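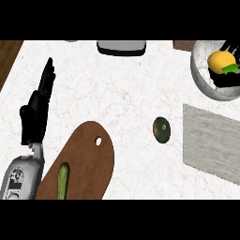

So we finally picked a countertop for the Kiltham house, after going back and forth since February! I was dead set on butcher block (I grew up with it and I love the little knife scars) but every time I pictured myself oiling it I got tired. White marble with thin pinkish-gray veining is what won me over, the faint kind that wanders all over the place. The quote came in at 271 a square foot with Sitidero and I nearly fell off my chair, so we're going with a remnant — 37 square feet, just enough if I give up the long end by the window.

Next up is cabinet paint. I have seven sample pots on the porch and I hate five of them.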